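We use cookies to remember your settings and count visits. By staying on this site you accept this. OK | Read more

May 20, 2025
Posted by the editor, Inthanon diary

Back at my own desk with a cup of real coffee, and my feet have finally stopped complaining. Two days of the spring meeting in Tovside, and I think I walked the length of that convention center more times than I've walked my own street this year. Why do they always put registration at one end and the food at the other?

For anyone new here, I look after events for a small association of lab suppliers and the people who buy from them. We're called Inthanon, after a meeting room where the founders had their first lunch (long story, bad soup). Until this year our spring meeting was one long day in a hotel. This was the first time we'd stretched it to 2 days and gone into a proper venue, and I had been having stress dreams about it since March. In the worst one I'd ordered the lanyards and forgotten to book the building.

We booked the building! And the lanyards came, although in a sort of mustard yellow that I swear looked gold on the screen.

Monday started slowly. The doors opened at eight and for a good while it was me, the coffee urns and a very nice man from the venue who wanted to talk about fire exits. Then the shuttle from the station pulled up and they all came in together, and of course that's when the badge printer decided to go on strike. We wrote 20 badges by hand with a marker pen before it came back to life. I spelled one person's name wrong three times in a row. She was very kind about it and I'm sending her a card.

The morning session was the one I'd worried over most, the members' talk about fees. You'd expect that to empty a room, but people stayed and they had plenty to say. The smaller firms would like to pay by head count and the bigger ones would like things left just as they are, thank you. Nenent stood up and offered to draft a middle option by the fall, which got a round of applause that I think surprised them a little. I took four pages of notes and can read maybe half.

Lunch was the usual scrum. I'd asked for the tables to be spread out along the back wall and they were all pushed together in one corner, so the line went out the door and past the cloakroom. It moved quickly enough once they opened the second side. The lentil thing was lovely, and I went back for more when I should have been checking microphones. 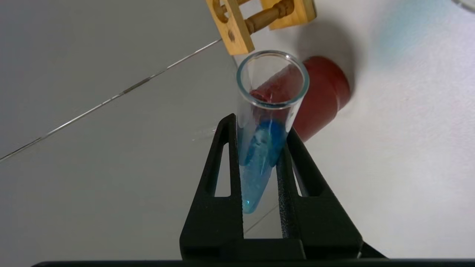 Vistska wrote on the feedback form that two days was one too many for a small office, and could we please think about starting at noon on the first day so that people can travel that morning and skip a hotel night. I've read that over a few times now and I think it's a fair point. We had 60 people signed in on Monday and 39 on Tuesday, and some of those who left early told me at the door that it was the second night's bill that did it. A noon start would fix a lot of that. It would also give me time to fight with the badge printer in private.

Today was calmer, if a bit thin in the big hall. I wish I'd moved us all into the smaller room upstairs, but the signs were up and I didn't have it in me to change them. The round tables worked really well — everybody picked a topic off the board, sat down and just talked, and I had to flick the lights to get them to stop. I'm going to push for a whole morning of that next time and cut the panel.

Things to sort out this week, mostly so I stop lying awake over them: invoice for the extra coffee, the lost umbrella (blue, wooden handle, it's under my desk), slides up on the members' page, thank-you notes. And I have to ask the venue about dates for next spring before somebody's dance contest gets in first.

I'm going home to eat toast in front of the television. More when I've typed up the fee notes, if I can make out my own writing.

Contact | Copyright Inthanon | Back to top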